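Progress report, second period
Project: Comparison of grippers for wet table work
Prepared for: Kandesbridge, project office
Prepared by: Teófilo Benavides, Clodosley

Summary

In this period we finished the comparison of the two gripper types on the two-arm table, and we began the wet tasks which were promised in the plan. The dry tasks are complete. The wet tasks are a little behind, because the change of fingers took longer than I had foreseen. I do not ask for more money in this report, but I ask for a small change in the order of the remaining work, explained near the end.

What was done

Both arms are now fixed on the same rail and run from one controller. In the first period each arm had its own controller, and the small delay between them made the results hard to compare. With the one controller, the left and the right arm start together, and the recordings can be put side by side without correction by hand.

The dry tasks were picking up, turning and putting down small household things. We have in total 4000 recorded attempts, divided equally between the Lumelus gripper and the Dudek gripper. All of them were labelled by the same person, with the same rule for what is a success: the object must stay in the place where it was put, and it must not be dropped on the way.

Grippers

The Lumelus gripper closes more softly and is kinder to thin objects. Its weak point is the width of the opening. For thick sponges it must come from exactly above, and if the angle is wrong it pushes the sponge away.

The Dudek gripper opens wider and holds strongly. It forgives a bad angle much better. On the other hand, it presses the sponge so much that water comes out during the lifting, and then it falls on the table between the trays. We reduced the closing force in the settings and this helped, but the lowest force that the controller permits is still more than I would like.

For the dry tasks I would choose the Lumelus gripper. For the wet tasks I prefer to wait for the complete results before I give an opinion.

Cameras

The wrist cameras were the part which gave the most trouble. When the gripper is near to the table, the fingers hide a large part of the object, and the overhead camera must supply the missing view. We tried 3 mounting positions for the wrist camera. The highest one gives the best view of the finger tips, and we have kept it on both arms since April.

Reflections are the second problem. Water in a tray gives bright points, and the software sometimes takes them for the edge of an object. We turned the lamp towards the wall and the error became less frequent, but it did not disappear.

Wet tasks

For the wet tasks we use trays and a dish with low edges, a scrubbing sponge and a little water. The arm must take the sponge, wipe the stain and bring the sponge back to its tray. The stains are coloured, so that the remaining part can be measured in the recording after the wiping.

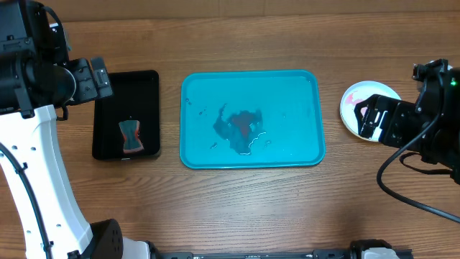

The most difficult moment is the return of the sponge. A sponge full of water is heavier, and it bends between the fingers, so the place where it is released is not always the place which was planned. I have asked for the release height to be made lower by the software, and the first attempts with the new value will start on Monday.

The cables also need attention. On the right side the cable makes a wide loop, and in some positions of the wrist it can touch the things on the table. A longer guide has been ordered. Until it arrives, we avoid these positions, and this makes the working area of the right arm somewhat smaller than in the plan.

Change requested

In the plan, the test with two arms working together comes before the end of the wet tasks. I would like to exchange these two items. The two-arm test depends on a good release of the sponge, and it has little value to record it with settings that we will change again. The total length of the project stays the same.

Next steps

Complete the wet tasks with both gripper types
Install the cable guide and repeat the check of the working area
Repeat the attempts where the reflections caused a wrong detection
Send the labelled recordings of the dry tasks to Kandesbridge

The spending is within the budget for this period. The table of costs is sent separately, together with the invoice for the second pair of fingers.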